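7.3 Hand tracking lost during a two-handed pump task

Applies to Koditz headset recorder, used with the Kastik training set for dual-arm robots.

Symptom: The recording continues, but one or both hand tracks freeze or swap sides while the operator presses a pump dispenser. The session log shows fault 53. A policy trained on such a recording can drive one gripper into the other.

CAUTION: Do not replay a recording that contains fault 53 on a powered arm. Replay it in the simulator first.

Causes covered in this section:
- One hand passes over the other and hides it from the headset cameras.
- A mirror behind the work area gives the tracker a second pair of hands.
- Room light is below 300 lux at the work surface.

Checking the hand position

1. Put on the headset and tighten the top strap until the visor does not shift when you look down.
2. Stand square to the sink with both forearms in view.
3. Hold the bottle by its body with the left hand. Keep the thumb on the front of the bottle.
4. Bring the right hand over the top and rest the fingertips on the pump head. 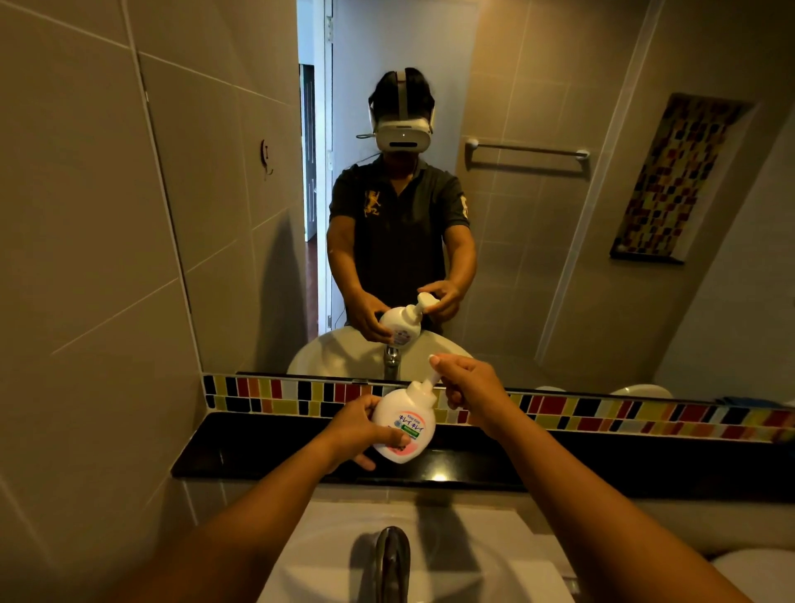
Enikő Magyar: On our site the swap came back every time the operator leaned in toward the mirror. Masking the glass in the Pimness console cleared it, but the mask has to be redrawn if the operator changes. A taller person puts the reflected hands outside the old one.

The remark above applies to console release 2 and later. Earlier releases have no mask function. With those releases, cover the mirror or move the task to another sink.

Setting the mirror mask

5. In the console, open Tracking, then Exclusion Areas.
6. Draw the mask over the mirror. Leave the faucet and the counter outside it.
7. Hold the pump position from step 4 until the console shows two hand tracks. If it shows three or four, extend the mask and repeat.
8. Save the mask under the operator's name.

Note: The mask does not correct a hidden hand. If the right palm covers the left hand, press with the index finger extended and keep the palm to one side.

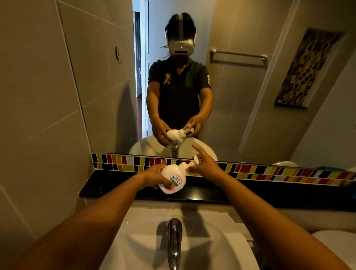 9. Record a test run of 600 samples with the pump pressed at least once.
10. Open the session log. If fault 53 is absent, the station may be used.
11. If the fault is present, measure the light at the counter, add lighting if needed, and repeat from step 7.

CAUTION: Keep the stop button of the Chan arm controller within reach during the first live replay. Stop the arm at once if the grippers approach each other faster than in the simulator.

Delete the failed recordings from the training set before the next upload. Recordings marked "Hold" are not removed by automatic cleanup and must be deleted by hand.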